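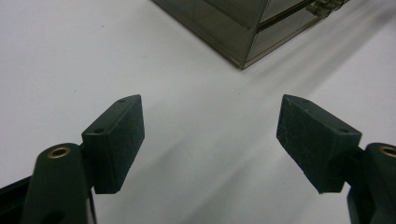
Section 2. Preparing and Caring for the Tabletop

This section applies to all Volstead tables with a white matte top. Read it in full before the table is put into use.

2.1 Before first use

1. Place the table on a level floor and check that it does not rock. Turn the adjustable feet by hand until all of them touch the floor.
2. Remove the protective film from the tabletop, starting at one corner and pulling slowly. Do not use a blade.
3. Wipe the surface with a soft cloth dampened with clean water. Dry it with a second cloth.
4. Leave the table uncovered overnight before placing paper or fabric on it.

Note: Pale bands and soft shadows may be visible on a matte top under overhead lighting. Check the surface from more than one side before reporting a stain or an uneven finish.

2.2 Routine cleaning

1. Clear the tabletop.
2. Brush off dust and crumbs.
3. Add one capful of mild dish soap to 500 ml of lukewarm water.
4. Wipe in straight, overlapping strokes from the far edge toward you.
5. Rinse the cloth, wipe again, and dry.

Caution: Do not use scouring pads, powder cleaners or solvents. They leave shiny patches that cannot be repaired.

Caution: Do not set down cookware or other items over 54 °C without a heat mat.

2.3 Reporting damage

Chips and deep scratches should be reported in writing to Hatice Oral, Customer Service, Menwood. Include the serial number from the label under the tabletop.

Revised October 19, 2019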